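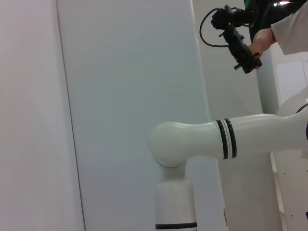

My aunt Lise left me the green glasses case and Gordon Leclerc got the boat, and I want it on the record that I was the one who made a fuss about how unfair that was. For him, I mean. The boat leaked. It had leaked since I was 11, and the one time she took us across to Cernance in it we bailed the whole way with a soup pot while she sang.

But the case! You'd have to know my aunt, Lise Lévesque, to know what it meant. She ran the grinding shop on the hill in Morkumia, sharpening everybody's scissors and mower blades, and she never once switched on the wheel without safety glasses. Clear plastic ones, the plain kind you can see right through from every side, so that when she put them down on a white table you'd pat all over for them like you were looking for a light switch in the dark. That's what the case was for. Dark green, rounded at the corners, with a lining somewhere between gray and black that felt like the inside of a good coat pocket. Glasses out, work, glasses in, lid down. If you left them on the bench she'd say your whole name.

She said my whole name a lot. Anoma Mridha, all the way up the hill.

So the case came to me in a padded envelope with no glasses in it. I turned it over and shook it (I don't know what I was hoping for, a map?) and then I put it on the shelf over the sink and was cross with it for the whole winter. Gordon called to say the boat had sunk at its mooring. He sounded thrilled.

I wrote to Bouchra Younis, who'd bought the shop, and asked if a pair of clear glasses had turned up anywhere. It took me four tries to write that letter without sounding like a crazy person. She wrote back the same week.

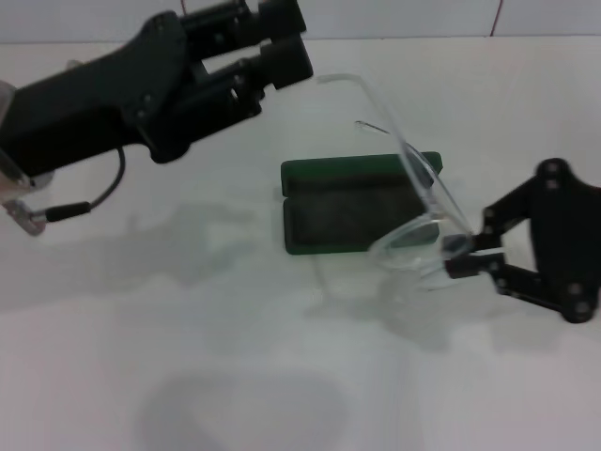 **Brullcombe, February**

*Dear Anoma,*

*I'm up at my sister's, so forgive the paper. Yes, I have her glasses. They were hanging on the nail behind the wheel and I'm ashamed to say I've been using them. They're very good! There's a scratch by the left side that you stop seeing after a day or so.*

*I didn't know there was a case. I've been keeping them in a sock.*

*Kirsten Li comes down on the Nyitrai bus most months and could bring them to you, or you could come up and get them yourself. I'd like that better. The wheel makes a noise when it slows down and everyone tells me your aunt knew what to do about it, and that you used to stand there and watch her.*

*Bouchra*

I read it standing up, and then I read it again with my coat on. A sock. My aunt would have had something to say about a sock.

The bus up to Morkumia takes 2 hours if the bridge is open, and I held the case on my lap the whole way. The lady next to me asked if I'd lost my glasses, and I said no, they weren't mine, I was bringing them their case, and she moved her bag to the other side.

Bouchra was shorter than her handwriting. She had the kettle on and the glasses sitting on a clean white table in the back room, and I swear I looked straight at them and said, "So where are they?" She laughed so hard she had to hold the door frame.

I opened the case next to them. Bouchra folded the arms in, one and then the other, and set them down on the lining, and neither of us closed the lid. Then she asked me about the noise. I did know, as it happens - you lean on the housing with your hip, right where the paint's worn off, and you count to five. It worked on the second go.

I stayed until the last bus. I left the case there, on the shelf by the wheel, with the glasses in it. She'd asked me twice if I was sure, and I told her the only thing I wanted was the sock.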